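Condus Robotics Lab
Handout 4: Collecting demonstrations with the hand-held gripper
Revised 27 Dec 2024

Read before the session. Bring the printed log sheet and your group's task card.

1. Purpose

Each group records a set of short demonstrations of one tabletop task. The recordings from all groups are pooled in March and used to train a single policy, which then runs on the Plattner arm. The grade depends on the recordings and the log, so a clean set from a simple task is worth more than a messy set from a hard one.

2. Terms

Episode: one continuous recording of one attempt at the task, from start pose to end pose.
Start pose: gripper held still, fingers open, the object in view.
End pose: gripper held still, fingers open, clear of the object.
Aperture: the distance between the two fingers.
Retake: an episode recorded again after the first was rejected. The rejected one stays in the log.

3. Task assignments

Groups work with objects from the Latodine parts kit or with objects approved by the instructor. Hinged boxes, trays and caps are all acceptable. Objects with loose liquid or powder are not. Clear and tinted plastics are allowed, but read section 5 first.

A task card states the object, the starting arrangement, and the finished state in one sentence. "Lid closed and both latches down" is a finished state. "Box tidied" is not, and cards written that way will be returned.

4. Procedure

Power on the gripper and wait for the status light to hold steady. Open and close the fingers fully once. The recorder uses this movement to set the limits of the aperture reading, and an episode recorded without it cannot be rescaled later.

Place the object according to the task card. Hold the start pose, press record, and stay still for one breath. Perform the task at an even speed. Hold the end pose in the same way and press stop.

Between episodes, shift and turn the object within the limits on the task card. Do not return it to the same spot each time. If you stand in one place for the whole session, the wrist angles will be nearly identical across the set, so change your standing position partway through.

Each group submits 11 accepted episodes per operator. Nine of these go to training and the other two are held back for checking.

5. Transparent objects

Tinted or clear plastic gives weak edges. Where two walls overlap in the view, the overlap is darker than either wall alone, and it can be mistaken for a separate part. A compartment box is the usual case: the dividers are visible through the front wall, and their apparent spacing changes with the viewing angle. Opaque parts such as dark latches or a printed label are easier to locate and give the operator a steady reference during the approach.

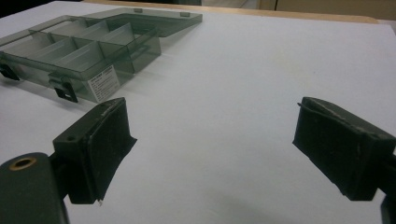

Should the lid of a hinged box start open or closed?
Use the state written on the task card and keep it the same for every episode in the set. A group that wants both directions submits two cards and records two sets.

A plain, light surface is preferred for clear objects. Patterned cloth under the object makes the edges harder to recover. Avoid direct lamp light on the lid, which produces a bright patch that moves as the gripper moves.

6. Grip and contact

Approach with the fingers open wider than the part to be held. Close until contact, then stop. Squeezing past contact flexes thin plastic and records an aperture smaller than the part, and the arm will then try to reproduce it.

For a latch, push with the outside of one finger or pinch with both. Pick one method per set and write it on the log sheet. Switching between the two within a set is the most common reason for rejection in this course.

Keep the free hand out of view at all times. If the object slides, let it slide and finish the attempt, or stop and mark the episode as failed.

7. File names and storage

Name each file with the group code, the operator number and the episode number, separated by underscores. No spaces. Copy the files to the Dikby server before leaving the lab. The recorder holds 700 episodes shared among all groups and is cleared after each session.

8. Log sheet

One line per episode, including failures. Columns are episode number, object position, method, result and remarks. "OK" is sufficient for an accepted episode. A failed episode needs a cause, for example "left finger missed latch" or "late stop."

9. Reasons for rejection

Fingers not cycled before the first episode.
No still period at start or end.
Finished state does not match the task card.
Hand or sleeve in view.
Method changed within the set.
File missing from the log, or log line with no file.

10. Before the next session

Replay two of your accepted episodes at half speed and note the moment of first contact in each. Compare the aperture reading at that moment with the width of the part, measured with calipers. Bring both values. The replay station is in Room 413; sign the sheet by the door before using it.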